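Forums > Shop Floor > Visits and Shows > Sekholm open day, anyone else go?

Posted 26 September 2023 by Gaurav Grewal

So I finally made it to the Sekholm open day and figured I'd write it up while I still remember things. Parking was a mess (follow the signs for the loading dock, not the main gate, trust me) and the coffee was gone by the time I signed in. The woman at the desk told me they had 430 people registered, and it felt like every one of them was in the hallway with me.

They split us into groups of eight and walked us through the packing hall first. Fine, nice conveyors, I've seen conveyors. What I came for was the arm demo in the lab at the back, and that part was great! You get to stand really close, closer than I ever have at a trade show, and the staff in there will talk to you for as long as you like. 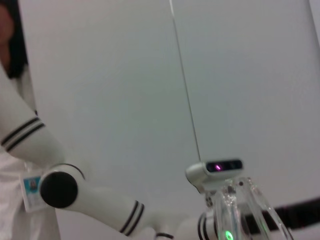 Gaurav Grewal

The clear plastic mount at the end of the arm is what got me. You can see a green LED glowing right through it, and the camera sits on top with a thin cable going straight up. I asked why clear and the answer was that they like being able to check the inside without taking it apart. I kind of want to redo my own bracket that way now. We got three runs of the demo, picking small parts out of a tray, and I stayed for a second group because the guide didn't seem to mind.

Anyway, would go again. Did anybody catch the Bodeck talk upstairs? I missed it completely.

Replies

flanine_fan
I was there in the morning! Caught the Bodeck talk and you didn't miss much, it was 43 slides and most of them were about leasing. The arm was the best thing in the building, agreed. My group only got one run though, so I'm a little jealous.

torque_wrench_tom
Going to disagree on the clear mount. Looks great at an open day, sure. Put it on a line with coolant mist and see how much you can check through it after a month. I'd take plain black nylon any time.

Gaurav Grewal
Fair, but this is a lab with white coats and badges, I don't think they're throwing coolant around in there. For my garage it'd be fine.

torque_wrench_tom
For your garage, ok. I just don't want people going home and copying it for production.

mp_hladun
We've had clear covers on a test cell at Hladun for about a year and they scratch way before they cloud up. Wiping them with shop towels is what does it. Get microfiber and quit worrying.

flanine_fan
What about that cable going straight up, did they say how it holds up when the wrist turns over? I tried asking and then my group got moved along.

Gaurav Grewal
Didn't ask, sorry! I was busy staring at the mount. They're doing another one in March, so write your question down and I'll write mine down too.

mp_hladun
March works for me. Is the lab part sign-up only or can you just walk in?

Gaurav Grewal
Sign-up at the front desk, and do it before you go looking for coffee.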